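Clube de robótica Gridow ensina tarefas de cozinha a um robô em simulação

O clube de alunos Gridow apresentou em maio o seu trabalho deste ano: um braço robótico que aprende pequenas tarefas domésticas numa cozinha simulada. O grupo, orientado por Nadja Zaugg, começou pela zona do lava-loiça, com o escorredor de loiça ao lado.

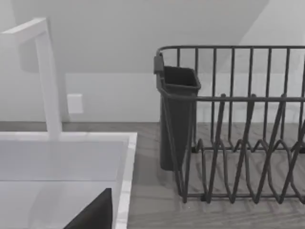

Durante o semestre, os alunos guardaram 378 ensaios no arquivo do clube. Everaldo Aguiar, responsável pelo programa de controlo, explica que os primeiros movimentos eram demasiado bruscos — o braço parava e recomeçava muitas vezes. Remo Hollenstein reescreveu depois essa parte do código, e o grupo decidiu repetir os ensaios mais antigos.

A segunda parte do projeto é dedicada ao micro-ondas, com a sua porta de puxador vertical e os botões rotativos. Domenica Hubmann escolheu este aparelho por ter partes que se movem de maneiras diferentes, o que obriga os alunos a planear cada gesto em separado.

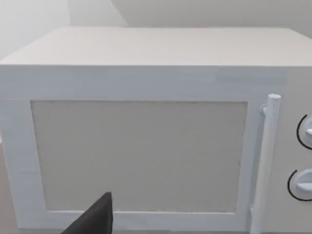
Quem pode participar no clube?
Todos os alunos da escola, também os que nunca programaram. As inscrições para o próximo semestre fazem-se com Leopold Aebischer, na sala 97, até ao fim de maio.

Os encontros começam às 16 horas e duram duas horas.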